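Stindau's Saturday-morning soup swap is moving house, and I'm rather pleased

If you've been to the Stindau soup swap in the last couple of years, you'll know the drill. You turn up with a pot of something, you go home with a jar of something else, and somewhere in the middle you've talked to three neighbours you only ever wave at. Well, from October we're doing all of that in the old Balto shop on the corner, and I got to poke my nose round the door last night!

It's bigger than I remembered. Those of you who bought your school shoes at Balto (I did, and they pinched) will recognise the staircase and the funny little window halfway up it. The shelves have gone, though, and so has the carpet, thank goodness. What's left is one long room with good light, a proper sink at the back and enough plug sockets for everybody's slow cooker. At the chapel hall we had two, and one of them buzzed.

The money side first, as I know people have been asking. We needed 1,000 to cover the deposit and the first bit of rent, and when the tins were tipped out and the online page was closed we had 2,088. I had to read that twice. The bread evening at the Lusisia did a lot of it, and so did the raffle, and somebody who doesn't want to be named put a very fat envelope through my door. Thank you, whoever you are – I have my suspicions. What's left over goes on a second hob, a decent set of ladles and a year's worth of jars with lids that fit.

Noboru Kubo has agreed to run the opening swap, which makes me very happy. He's been bringing his miso and squash soup since the start and it's always the first jar to go. He says he'll make a double batch this time, and that he'd like people to be braver. "Bring the odd one," he told me. "Everybody brings leek and potato. I like leek and potato, but I've got a freezer full of it." Guilty, I'm afraid. Mine will be beetroot and I'm telling you now so I can't back out.

There was a bit of a wobble over the name. A few people wanted to drop Stindau from it, now that we get folk coming over from Nutsugah on the bus, and there was quite a long evening of suggestions, some of them unprintable. In the end we left it alone. The Nutsugah lot said they didn't mind a bit so long as there was parking for the bikes, and there is, round the side by the bins.

Doors open at 5 and the swapping starts once the first row of jars is full. Please write what's in yours on a label, with the allergens in big letters. Last winter we had a very nice celery soup marked only "green", and it could have gone badly. If you're bringing something with meat in it, there'll be a separate table by the stairs.

We're also putting on a bread and cheese table, so if you bake, we'd love a loaf. Sliced or whole, it's up to you, but do put your name on the bottom of your board if you want to see it again. The chapel cupboard still has a pile of strays and I'd like to start the new place without one.

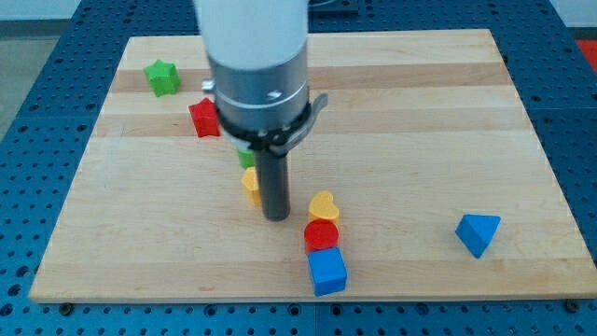 What to bring

A pot or a big jar of soup, cooled down if you're walking any distance with it. A couple of empty jars to take your swaps home in, washed, with the old labels off if you can manage it. A spoon for tasting. Children are welcome and so are dogs, though dogs will have to stay at the front end, away from the hobs.

It costs nothing to come in, and you don't have to bring soup your first time – just have a bowl and see if you like us. If you can stay on to help with the washing up, find me by the sink. I'll be the one with pink hands from the beetroot.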